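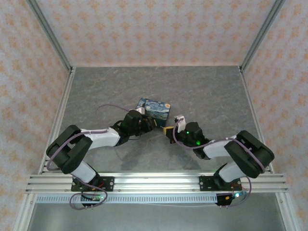
Rule two in the Wamley shop is that you don't reach into the enclosure while the arms have power. Rule one is coffee stays on the windowsill, and I'd already broken that one before lunch on my first day, so you can guess how Smaranda Iordache felt about me.

She wrote the rules herself, 2 pages, taped inside the cabinet door. I thought they were a bit much! I mean, these arms could maybe knock over a lamp. I'd come from Kalama, where the machines could take your shoulder off, and even there we mostly just yelled "hands!" and hoped.

"Read me number six," she said.

"Whoever opens the box says so out loud."

"And number seven?"

"Whoever closes it says so too." I was using my patient voice. (My mother hates that voice.)

So it was August, and hot, and Octavian had gone home with a bad tooth, and I was running the handover check for the Candirley people by myself. Left arm offers, right arm takes, back to rest, write it down. I'd done it about 200 times and my handwriting had gone to pieces. Then the right one stopped short and sat there, and I had the power switch under my thumb and, I swear, my other hand was already halfway in. I just wanted to nudge it. You'd nudge a drawer, wouldn't you?

"Opening," I said, to an empty shop, feeling like an idiot.

"Is it off?" said Smaranda, from behind the shelving, where she'd apparently been eating a peach the whole time.

It wasn't off. I looked at my thumb, which hadn't moved. I pulled my hand back and pressed the switch properly and waited for her to come over and fire me.

She wiped her fingers on her skirt and got the log down. "Write what happened," she said. "All of it, the nudging too."

"Do I have to put my name?"

"Everyone puts their name. Look at March."

I turned back to March. It was her writing, a whole page of it, and I sat down on the step stool to read.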